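3.2 작업면의 구획과 물품 배치

본 절에서는 공용 조리 작업대에서 이루어지는 음료 준비 행위를 대상으로, 작업면이 어떠한 방식으로 나뉘고 점유되는지를 검토한다. 앞 절에서 다룬 수납 가구의 배열이 비교적 고정된 조건이라면, 작업면의 점유는 행위가 진행되는 동안 계속 변한다. 따라서 수납과 작업면을 동일한 단위로 기술하는 기존의 방식은 적용하기 어려우며, 본 연구는 작업면을 별도의 분석 단위로 설정하였다.

조사 대상지인 오트우드(Otwood) 공동주거의 공용 주방은 1971년에 건립된 본동 1층에 위치한다. 건립 당시의 주방은 관리 인력이 식사를 일괄 준비하는 것을 전제로 계획되었고, 이후 거주자가 각자 조리하는 방식으로 운영이 전환되면서 중앙의 대형 작업대가 여러 사람이 동시에 또는 순차적으로 사용하는 가구가 되었다. 스테부소프(Stevutthorpe) 분관의 주방은 규모가 작고 작업대가 벽면에 붙어 있어 네 방향에서의 접근이 불가능하다. 두 대상지의 차이는 4장에서 다시 논의한다.

조사에서 수집된 기록은 모두 3281건이며, 이 가운데 음료 준비에 해당하는 기록은 529건이다. 음료 준비는 가열 조리에 비하여 소요 시간이 짧고 사용하는 도구의 수가 적다. 그럼에도 이를 별도로 분석한 이유는, 조리 행위로 인식되지 않는 경우가 많아 작업면의 사용 규칙이 느슨하게 적용되기 때문이다. 핀링 외의 예비 면담에서도 거주자들은 차나 커피를 준비하는 일을 주방 사용 일지에 기재할 대상으로 보지 않는 경향을 보였다.

작업면의 구획은 선행 연구에서 주로 가구의 치수나 재료의 경계로 정의되어 왔다. 싱크와 가열대 사이의 준비 공간, 가열대 옆의 배선 공간 등이 대표적이다. 이러한 정의는 고정 설비를 갖춘 벽면형 주방에는 유효하나, 설비가 없는 독립형 작업대에서는 경계의 근거가 되는 요소가 존재하지 않는다. 본 연구에서는 이를 보완하기 위하여 구획의 근거를 다음의 세 수준으로 구분하였다.

첫째, 재료 경계는 작업면의 바탕이 되는 면이 달라지는 지점에서 형성된다. 상판 위에 종이나 천을 덮은 경우, 덮인 면과 덮이지 않은 면의 경계가 이에 해당한다. 둘째, 표시 경계는 테이프나 선과 같이 면 위에 부가된 표식에 의하여 형성된다. 셋째, 물품 경계는 도마, 쟁반, 받침 등 그 자체로 일정한 면적을 차지하는 물품의 윤곽에 의하여 형성된다. 세 수준의 경계는 서로 겹칠 수 있으며, 반드시 서로 평행하거나 직각을 이루지는 않는다.

표시 경계의 해석에는 주의가 필요하다. 테이프로 나뉜 구역이 사용자별 점유 범위를 뜻하는지, 작업 종류의 구분을 뜻하는지는 표시의 형태만으로 판별할 수 없다. 구역의 형태가 불규칙한 경우에는 더욱 그러하다. 이에 따라 본 연구는 표시의 의미를 사전에 부여하지 않고, 물품이 표시를 기준으로 어느 쪽에 놓이는지만을 부호화하였다. 부호화는 칼럼 서덜랜드와 미자누르 비스와스가 각각 독립적으로 수행하였으며, 판정이 일치하지 않은 기록은 진 키니어의 검토를 거쳐 확정하였다.

물품은 음료 준비와의 관련성에 따라 주 물품, 보조 물품, 비관련 물품으로 분류하였다. 주 물품은 음료를 담는 용기를, 보조 물품은 재료를 손질하는 데 사용되는 도마와 칼 및 곁들임 재료를 가리킨다. 비관련 물품은 시계, 끈, 개인 소지품 등 음료 준비에 직접 쓰이지 않는 것을 포괄한다. 공구의 경우 조리용과 비조리용의 구분이 명확하지 않은 사례가 있어, 용도가 확인되지 않으면 별도의 미분류 항목에 두었다.

이와 같은 분류를 적용할 때 특히 문제가 되는 것은 비관련 물품의 취급이다. 기존의 주방 연구에서는 비관련 물품을 분석에서 제외하거나 정리 상태를 나타내는 지표로만 사용하였다. 그러나 공용 주방에서 개인 소지품은 사용자가 작업대에 머무르고 있음을 알리는 기능을 할 수 있으며, 뒤이어 들어온 사용자가 자신의 자리를 정하는 데 참고가 된다. 헤더 어쿼트는 대상지의 운영 규정을 검토하면서, 개인 소지품을 작업대에 두지 않도록 한 조항이 실제로는 조리 중인 경우를 예외로 해석하여 운용되고 있음을 지적하였다.

그림 4는 세 수준의 경계가 하나의 작업대에서 중첩된 사례이다. 갈색 크라프트지로 덮인 면과 뒤쪽의 흰색 면이 재료 경계를 이루고, 크라프트지 위에는 파란색 테이프가 서로 다른 방향으로 부착되어 표시 경계를 형성한다. 주 물품인 스테인리스강 컵에는 검은색에 가까운 액체가 일부 담겨 있다. 보조 물품에 해당하는 칼과 둥근 레몬 조각은 밝은색 나무 도마 위에 모여 있으며, 도마의 윤곽이 물품 경계로 작용한다.
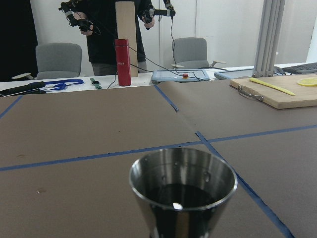

그림 4. 음료 준비 작업면의 구획 사례. 크라프트지와 테이프로 나뉜 면 위의 컵과 도마.

이 사례에서 주목할 점은 비관련 물품의 위치이다. 금속 고리가 달린 파란색 끈과 녹색 밴드의 스마트워치는 크라프트지 너머의 흰색 면에 놓여 있다. 음료와 손질 재료가 놓인 면과 개인 소지품이 놓인 면이 재료 경계를 사이에 두고 나뉜 것이다. 다만 단일 시점의 기록이므로 이러한 배치가 의도된 것인지, 물품이 어떠한 순서로 놓였는지는 판단할 수 없다. 흰색 면의 왼쪽 끝에 있는 손잡이 달린 검은색의 긴 공구는 용도가 확인되지 않아 미분류로 처리하였다.

도마의 사용 또한 검토를 요한다. 도마는 재료를 써는 면인 동시에 칼을 내려놓는 자리로 쓰인다. 작업면에 칼을 직접 두지 않고 도마 위에 두는 방식은 이동이 쉽고 다른 사용자의 점유 범위를 침범할 가능성을 줄인다. 반면 도마의 남은 면적이 좁아지므로, 손질할 재료가 늘어나는 경우에는 칼이나 재료 가운데 하나가 도마 밖으로 옮겨질 수 있다. 이러한 이동은 연속된 기록에서만 확인할 수 있으며, 그 분석 절차는 3.4절에서 제시한다.

이상의 검토를 바탕으로 다음 절에서는 재료 경계와 표시 경계가 일치하지 않는 기록을 선별하고, 주 물품의 위치가 어느 경계와 더 밀접하게 대응하는지를 비교한다. 비교에는 모벤 프링글이 작성한 배치 도면을 기준 도면으로 사용하였다.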